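Is a longer rest really worth the wait?

Every few months a roaster tells us we've been drinking our coffee too young. The latest is Clisten, whose new bags carry a "do not open before" date 30 days after roasting. The washed Ethiopian they sent me came with a leaflet promising more sweetness and a "calmer" cup. Calmer than what, it didn't say.

I opened one bag at 9 days and kept the other shut until its date. Yeshi Seyoum brewed both for me blind, same grinder, same water. I picked the older one as sweeter, then changed my mind once the cups had cooled. Yeshi preferred the younger – and she buys green coffee for a living.

Light roasts do need some rest, I'll grant them that. But a month also suits any roaster with stock sitting on the shelf, and I'd like to see a tasting run by someone with nothing to sell. Jendham say they'll put one on in March. I've asked to pour.

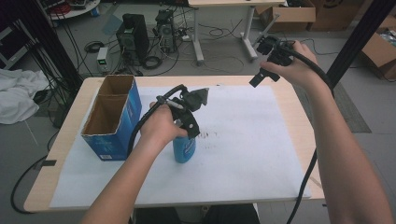
Until then I'll go on opening bags when I run out of coffee.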